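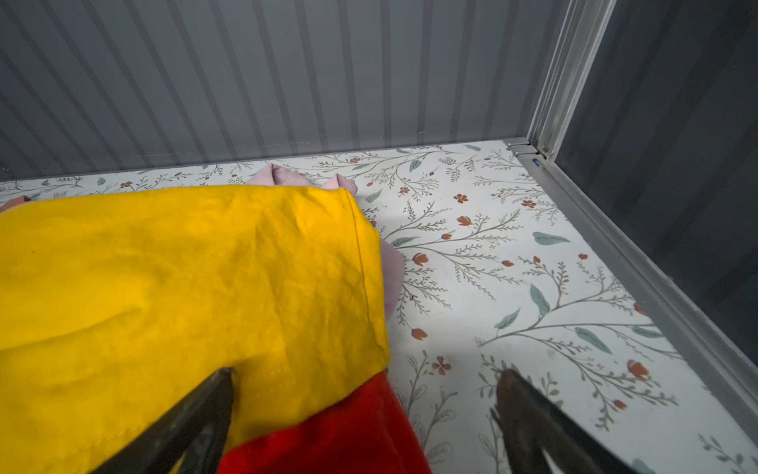 What the Folding Arm Changed at Our Laundry

I have worked in laundries, on and off, for most of my grown life, and for the last four years I have been at the Zumside plant on the edge of Endanstead, where we wash and fold for guest houses, two nursing homes and a good many families who send their clothes in by the bag. So when people ask me what I think about the robot, I tend to go on a bit, and I hope you'll bear with me.

The guest house sheets were never the interesting part. Flat things have gone through machines since before I was born. Family bags are another matter. You get a mustard yellow something sitting on top of a pink ribbed something with a bit of red poking out from underneath, and a person sorts that out with her fingertips while she's thinking about supper. The arm has two dark metal fingers and has to work at it. Its folding station has gray walls and a flowered mat on the floor, white with little orange buds, and I will admit I'm fond of that mat.

When the managers told us in June that Kolev arms were coming, the break room went very quiet, and then very loud. There were 121 of us on the books at the time. We were promised that no one would be let go in the first year, and that promise was kept, and I want to give credit for it. But a promise about jobs doesn't say much about what the jobs will be like, and I wish we had asked more about that while everyone was in a listening mood.

My own day is different now. I used to fold around 100 pieces before lunch and talk the whole time — children, knees, recipes, who was getting married. Now I look after two stations. I set out the clothes, I watch, I step in when a sleeve gets the better of the fingers, and I check the stacks. My wrists feel better than they have in years, and I sleep through the night, and I would not give that back. The talk, though, has thinned out. You can't gossip properly across 4 stations with your eyes on a screen.

The other thing is the pay. Watching and fixing takes skill, and so does knowing by touch that a ribbed cuff will stretch if you pull it the wrong way. Over at Zorkimley, I'm told, the station work got its own pay grade from the first day. We are still on the folding rate, though there is less and less folding in it.

I don't want the arms sent back. I'd like the people who have done this work by hand to be asked how it should go — where the stations stand, how long a shift at the screen lasts, whether two of us might share a bench again. The next meeting is after the early shift, and I've already told my supervisor I'm bringing a list and a coffee cake.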